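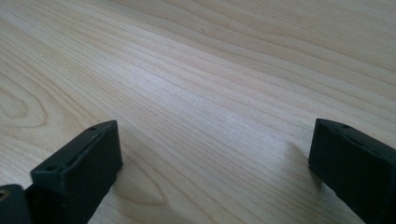 Re: Feature tracks jumping on wood grain

mocanu_l wrote:
I'd lower the detector threshold before touching anything else. At 2000 features per image you're asking for corners on a surface that is nearly all parallel lines. A patch slides along the grain and matches just as well an inch over.

tallgrass
I tried that. Dropped it to 900 and the Alludska tracker keeps the same bad tracks. The ones it throws out are the decent ones near the oval loop on the left.

pker
Are you masking the fingers? Both of them are in view and they don't move with the table. If the mask is loose you get static points on the finger edges and the solver thinks the camera stopped.

tallgrass
Masked, yes. The shadow by the right finger isn't masked though. It moves with the gripper, so I guess it counts as the same problem.

pker
It does. Grow the mask on that side. The bright patch in the middle is worth masking too, a reflection doesn't stay put on the wood when the camera moves.

mocanu_l
Disagree on the bright patch. If you cut the fingers, the shadow and the middle, there isn't enough left to solve from. Downweight it. Viva has a per-pixel weight map since the October build.

tallgrass
OK, ran it with the weight map and the bigger mask. 285 inliers on this stretch. Rotation is a lot calmer but it still creeps along the grain direction.
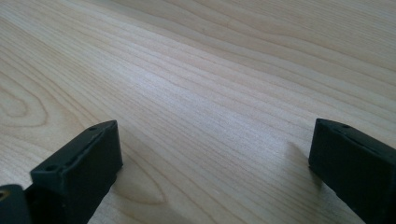

Liviu Mocanu here, same person as mocanu_l, I locked myself out of the other account. Creep along the grain is what I'd expect. Check the covariance, it should be long in that one direction. Let the IMU carry it and stop trying to fix it in the image.

pker
Or put a printed mat on the table. 2 minutes of work.

tallgrass
Can't, the Drimier recordings are already done and the table is bare in this part of them. I need the poses out of what I have.

pker
Then IMU, fine. I still think the weight map is hiding bad matches in the middle. Plot the residuals over the image before you trust that inlier number.

tallgrass
Will do. Is the Bălan noise preset OK for the IMU, or do I need my own calibration?

mocanu_l2
Your own. The preset is too optimistic on gyro bias — leave it logging overnight on something that doesn't shake and fit from that.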